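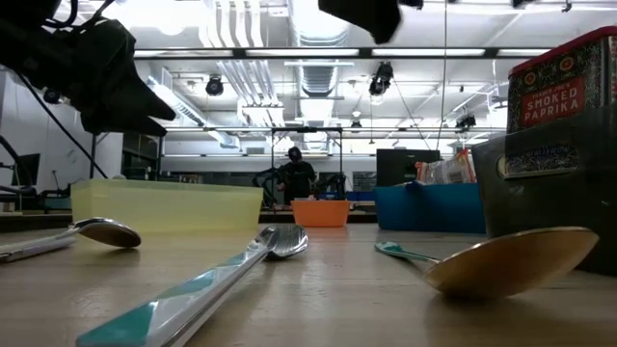 Buy the Gripper Last

Laboratories that purchase robot arms tend to follow a familiar order. The arm is chosen first, then the gripper, then the cameras, and at the end someone goes to a store and brings back things for the robot to pick up. The Drosville Manipulation Laboratory followed this order for its first three purchasing rounds. It is the view of this author that the order is wrong, and that publicly funded laboratories in particular should reverse it.

The case rests on a comparison the laboratory completed in December. Two parallel grippers, the Rerlow and the Gutier, were mounted in turn on the same arms and run under the same Ebihara controller. The work was a sorting task with household goods: cutlery, packaged food, tins of spice, and plastic bins to put them in. Each gripper was given 3,000 attempts. Operators were rotated through the stations so that no single person's habits would favor either product.

On the published specifications, the Rerlow should have done better. It has the wider stroke and the higher rated force. In the bins, it did well with boxes and poorly with spoons. The Gutier, with narrower fingertips, lifted cutlery from a bare tabletop far more reliably, and it failed 405 times in total, most of them on soft packages that folded as the fingers closed. Neither result could have been read from a data sheet. Payload and stroke are measured on blocks. A spoon resting bowl-down on a table offers a thin handle close to the surface and a rounded back that slides away from a hard finger, and no figure in a catalog speaks to that.

Colin Cheetham, who managed the trial, has argued that such findings belong to the particular objects used and should not guide a purchase meant to last 6 years. The objection deserves a serious answer. A laboratory that buys for spoons may find itself handling cable connectors two years later. Yet the alternative he proposes, a general score averaged over many standard shapes, gives a buyer very little to act on. An average hides the one class of object on which a gripper fails nearly every time, and in a sorting task that class stops the line.

A second lesson concerned the bins. The original protocol treated them as scenery. They proved to be as demanding as anything put inside them. A tall bin with a cut-out handle limits the angle from which an arm may enter, and a long, low one allows an approach from the side. A tin that leans against a wall has to be taken at its upper edge or not at all. Rania Ait Brahim rewrote the protocol after the first week so that bin position was recorded with every attempt, and the attempts made before that change were discarded and repeated. The cost in staff time was considerable. It would have been avoided had the laboratory begun with the containers and worked back toward the arm.

Cameras raise the same question in another form. Polished metal under bright ceiling panels is hard to see well. A reflection on a spoon moves when the camera moves, and a depth sensor may report a hole where the bowl should be. Helge Wikström tested 5 camera positions before settling on one, and the position that served the Rerlow was blocked by the body of the Gutier. Any comparison that fixes the camera first has, in part, chosen the gripper already. The laboratory's report states this openly, and other groups should do the same when they publish.

Three changes to purchasing practice are therefore recommended. Funding applications should list the objects and containers before they list any equipment. Suppliers should be asked for a loan period long enough to run those objects, with the buyer's own controller and in the buyer's own room. Failures should be reported by object, with the raw counts attached, so that a reader whose work involves only boxes can set the spoons aside.

Suppliers will resist the second point, and their reasons are fair. A loaned gripper comes back worn. Ottó Antal has suggested that regional laboratories share one set of demonstration units and pay for replacement fingertips jointly, and the Drosville laboratory is prepared to host such a set for its first year. Rachid Tawfik will receive expressions of interest through the laboratory office. Groups that reply are asked to include a list of the objects they intend to handle, with dimensions and weights where these are known.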